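Garadico Two-Arm Rulebook, reviewed
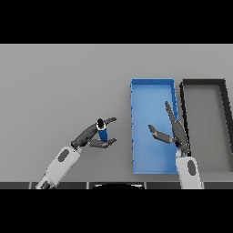
I paid 299 dollars for a rulebook, so I was ready to dislike it. Garadico's guide to good practice for shared-table arms runs 122 pages, 74 of them useful, and the rest is Nadja Wieser's foreword and some forms. The best rule is the dullest: one arm holds, the other waits open. With the left gripper on the little blue bottle or can and the right one spread empty over the tray, you can check that at a glance -- even I can.

The chapter on keep-out zones is good too, once you forgive the word "zonewise." Labeling gets five lines. Yiran Wei at Berdale uses the forms and swears by them. I swear near them.

Four stars, and one back if they ever print an index.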